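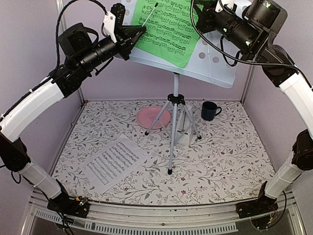
# Wuva the pug is getting her own stage show (yes, really)

**marmaladeskies** — 18/04/2026

So it's official, Wuva is going on tour! Four dates, starting at the Penton, and then I assume a bigger run if it sells. For anyone who has somehow missed her, she's the pug who sighs. That's the whole act. Someone says "good morning" and she sighs like a woman who has just opened the gas bill. I've watched the bath one more times than I'd admit to my own mother.

The show is apparently an hour of clips on a big screen with live piano, and Wuva herself comes out on a cushion at the end. Silvan Zaugg is hosting, and he's the one who does the voiceover on the longer videos, so that made me very happy.

Anyone going? I'm on the coach from Clinditen if anybody wants to share a row and some crisps.

---

**tetley_and_toast**

Got mine!! Row F, me and my sister. I screamed in the kitchen and the cat left.

Do we know if she does meet and greets? I'd pay extra, I'm not proud.

---

**old_brian_67**

I'll be the miserable one then. It's a dog on a cushion. I like the videos as much as the next person but I like them because they're 40 seconds long and free. What are they charging for this?

---

**marmaladeskies**

> What are they charging for this?

60 for the front block, less further back. I know, I know. But I paid nearly that to see a band who played none of the good ones, and at least with Wuva I know I'm getting the sigh.

---

**old_brian_67**

Sixty quid for a sigh. I'll come round and do it for a tenner.

---

**pickledwalnut**

Brian has a point, even if he's being Brian about it. My worry is more about the dog. She's a pug, she's not young, and theatres are hot and loud. The Penton holds 1,955 people and every one of them will be squealing when she comes out. I wouldn't put mine through it.

---

**sofa_general**

It's on the FAQ page. She's on stage for a few minutes, they ask the audience to wave and not clap, and if she's not in the mood she stays in the dressing room and you get a video link instead. Suryani Lau (her owner) wrote a long bit about it and I thought it was fair enough. She says Wuva has slept through everything she's ever been taken to, including a wedding.

---

**pickledwalnut**

Okay, I've read it now. The waving thing is quite sweet. I'm still not keen, and I notice there's no refund if she stays in the dressing room. They knew what they were doing with that bit.

---

**keysandcrumpets**

I'm in it for the piano! Live music to silly clips is a lovely old idea and I hope they've done it properly, with little pauses for the sighs. Has anybody heard what they're playing? If it's just the theme tune over and over I'll be gutted — it's a nice tune but it's eight bars. 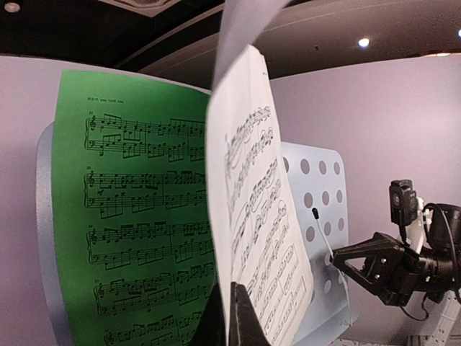 *White page on the turn, green one next to it*

---

**tetley_and_toast**

I'd heard there was a bit of everything, some old film stuff and a waltz for the bath video. No idea where I read that though, so don't hold me to it.

---

**sofa_general**

Also there's a support act, did you see? Thongdee, the tortoise who eats strawberries. Only on film I think.

---

**old_brian_67**

A support tortoise.

How long is his set?

---

**marmaladeskies**

Brian, you're warming up, I can tell. There were 615 seats left when I looked at lunch, mostly upstairs. Upstairs is cheaper and you'd see the screen fine.

---

**old_brian_67**

I'm not going. My wife, on the other hand, has just read this over my shoulder and wants to know if the coach has a toilet.

---

**marmaladeskies**

It does! Tell her I'll save you both a seat. Salt and vinegar or plain?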